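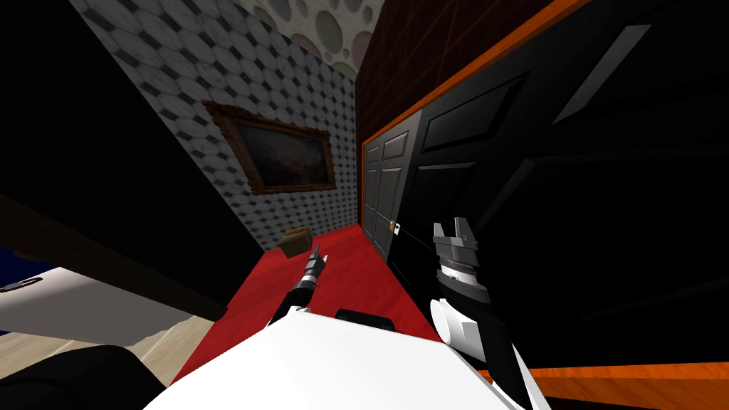
Can a machine do your chores yet? I've been chewing on that for 4 years now, and my best answer is "sort of, on a good day, if you move the rug." So I'm looking for people who'll help me find out! I run the home tasks study at Clita, and right now we're working in simulated houses, where I can set up a small brown cardboard box on a red hallway carpet and ask a two-armed robot to deal with it. Sounds like nothing, right? Try it with doors along the way and you'll see why I drink so much coffee.

What I need is folks who do housework (so, pretty much anyone) to sit with our Revovley software and steer the arms through everyday jobs: fetching, carrying, putting away, opening doors. We have 174 tasks on the list, and some of them are really fun. Some are laundry.

You don't need any tech background. I'd love to hear from parents, hotel cleaners, stockroom people, anybody who has opinions on how a box should be picked up. If you get motion sick from video games, please tell me up front, as the view can tip quite a bit.

Each session runs 2 hours with a snack break, and you can sign up for more than one. We pay by the session, and you'll get the rate in writing before you commit to anything. You do have to be 18 or older.

To apply, send a few lines through the Clita contact form and tell me which chore you'd hand over first. Mine's the dishwasher. Applications are open through August.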